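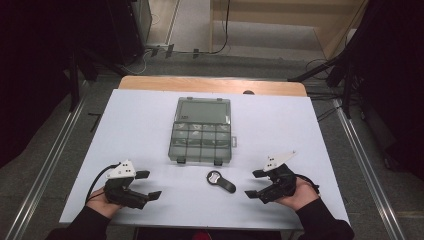

*Smoky plastic organiser box on the table, small round-headed tool in front of it.*

# Putting Dida on an old Endar tablet

January 1, 2020

I've now done this on three Endar tablets (two of mine and one belonging to a neighbour who is very trusting) and every time I've had to dig through the same pile of forum threads to remember how it goes. So I'm writing it all down in one place, mostly for me, but you're welcome to it!

Dida is a community build of Android. It's stripped down, it gets security patches long after the manufacturer has lost interest, and on the old Endar it feels so much quicker than the stock software that I laughed out loud the first time I swiped through the app drawer. What you give up is the Endar stylus app, the fancy camera modes and any hope of the maker helping you if it goes wrong. I can live with that. The camera on mine was rubbish anyway.

## Before you touch anything

Unlocking the tablet wipes it. Completely. Photos, notes, that half-finished game of patience, the lot. There's no way round it, so copy everything you care about somewhere else first, and then open a few of the copies on another machine and check they're really there. I skipped the checking on my first go and lost a summer of voice memos.

What you'll want to hand:

- the tablet, charged well past halfway
- a proper data cable (plenty of the cheap ones only carry power, and you'll go mad wondering why the computer can't see anything)
- a computer with a gigabyte or two to spare
- the Dida image for your exact model
- the matching recovery image
- a cup of tea

The Dida image I used was 1,021 MB, which took an age on my connection here in Cluvthorpe. Start it downloading and go and do the washing-up.

Model numbers matter a lot. Turn the tablet over, or look in Settings under About tablet, and write down the whole thing, including any letters on the end. There's a Wi-Fi version and a version with a SIM slot, and the images are not interchangeable. If the page you're downloading from doesn't list your model by its full name, stop there and keep looking.

If your battery is on its last legs, replace it before you start. I bought mine from Dambrauskienė, a little repair shop that still keeps parts for tablets this old, and had them fit it too. You really don't want the thing dying on you in the middle of a flash.

## Getting the computer ready

You need two little programs, adb and fastboot. They come together in the Android platform tools, which you can get from the Android developer site for Windows, Mac and Linux. On most Linux systems they're in the package manager as well, though the version there can be a bit stale.

Unzip them somewhere easy. I put mine in a folder called `tools` in my home directory, and drop the Dida and recovery images in there too so I'm not typing long paths. Then open a terminal (or a command prompt, on Windows) in that folder and type:

```
adb version
```

If you get a version number back, lovely. If you get a complaint about the command not being found, you're in the wrong folder. On a Mac or on Linux you may need to put `./` in front, so `./adb version` instead.

Windows people sometimes need a driver as well. I use Linux at home so I've only been through that once, on the neighbour's laptop, and it was a matter of installing the generic Google USB driver, unplugging everything and plugging it back in.

## Switching on developer options

On the tablet:

1. Open Settings and go to About tablet.
2. Find the build number and tap it over and over until it tells you you're a developer. (I still find this very funny.)
3. Go back one screen and open Developer options, which will have appeared.
4. Turn on USB debugging.
5. Turn on OEM unlocking.

If OEM unlocking is greyed out, connect to Wi-Fi and leave the tablet alone for a while. Mine sorted itself out after a restart. The neighbour's took overnight and I never found out why.

Now plug the tablet in and type:

```
adb devices
```

A box should pop up on the tablet asking whether you trust this computer. Say yes, run the command again, and you should see a serial number with the word `device` beside it. If it says `unauthorized` you've missed the box, so wake the screen up and look for it.

## Unlocking

This is the bit that wipes the tablet. Last chance to go and check those backups!

```
adb reboot bootloader
```

The tablet restarts into a plain black screen with some small white writing. It looks alarming and it's fine. Check the computer can still see it:

```
fastboot devices
```

Then:

```
fastboot flashing unlock
```

The tablet will ask if you're sure. You move up and down with the volume buttons and pick with the power button. Choose unlock, and let it do its thing. It'll restart, probably with a grumpy warning about the software not being trusted, and you'll see that warning each time you turn the tablet on from now on. You get used to it.

After the wipe it'll boot into the ordinary Endar setup. Skip through as fast as you can (no Wi-Fi, no account), turn USB debugging back on exactly as before, and say yes to the trust box again.

## Checking the download

I know, I know. Do it anyway. The Dida download page shows a long string of letters and numbers next to each file, the SHA-256 sum. On Linux:

```
sha256sum dida.zip
```

On a Mac it's `shasum -a 256 dida.zip`, and on Windows it's `certutil -hashfile dida.zip SHA256`. Compare what you get with what's on the page. I only look hard at the first and last few characters, which is lazy, and I expect someone will tell me off for it. If they differ, download it again.

My second tablet was a pain purely down to a download that had given up near the end. The file looked fine in the folder and the sum was all wrong.

## Recovery first, then Dida

Go back to the bootloader with `adb reboot bootloader`, then:

```
fastboot flash recovery recovery.img
```

It takes a few seconds. Now, and this is the part I always forget, **don't let the tablet start up normally**. If it does, the stock software puts its own recovery back and you get to do it again. Use the volume buttons to pick Recovery mode from the menu and press power.

In recovery you'll see a short menu:

1. Choose Factory reset, then Format data, and confirm.
2. Go back to the main menu and choose Apply update.
3. Choose Apply from ADB.

The tablet sits there waiting. On the computer:

```
adb sideload dida.zip
```

You'll see a percentage creep up in the terminal. On all my tablets it has stopped at 47% and looked stuck, and then finished happily, so don't panic and don't pull the cable. The tablet may say something about status 0, and that means it worked.

If you want the Google apps, sideload them now, before the first boot. Adding them later makes a horrible mess. I left them off one tablet to see what life was like, and for reading and radio it's been perfectly pleasant.

Then choose Reboot system now, and put the kettle on again. The first start took 4 minutes on mine, with the Dida logo pulsing away the whole time.

## If it goes wrong

**It keeps restarting at the logo.** Nearly always this means the data wasn't formatted. Hold volume up and power to get back to recovery, format, and try again.

**The sideload stops with a signature error.** Bad download, or you've picked the file for the other model. Check the sum, then check the letters on the end of the model number.

**The computer can't see the tablet in recovery.** Different cable, different USB port. I've had a front port on my desktop refuse to work when the one round the back was fine. Avoid hubs.

**No sound.** Happened on an early build and was fixed in the July one, so get something newer.

**You hate it and want to go back.** Endar still has the stock images on its support page. Flash those from the bootloader, following the note that comes with them. Leave the bootloader unlocked until you've seen the stock software start up properly, please, as locking it with the wrong thing installed is one of the few ways to properly kill the tablet.

## Little things I change straight away

Dark theme on. Animations down to half speed in Developer options, which makes an old tablet feel a lot younger. I turn USB debugging off again too, as I've no need of it day to day.

Updates arrive under Settings, System, Updater. They don't install themselves, so have a look every so often. I've been leaving the screen brightness on manual as well, because the automatic setting on the SIM model jumps about like mad whenever a lamp is on. There's an open bug for it and I'll add a note here when it's fixed.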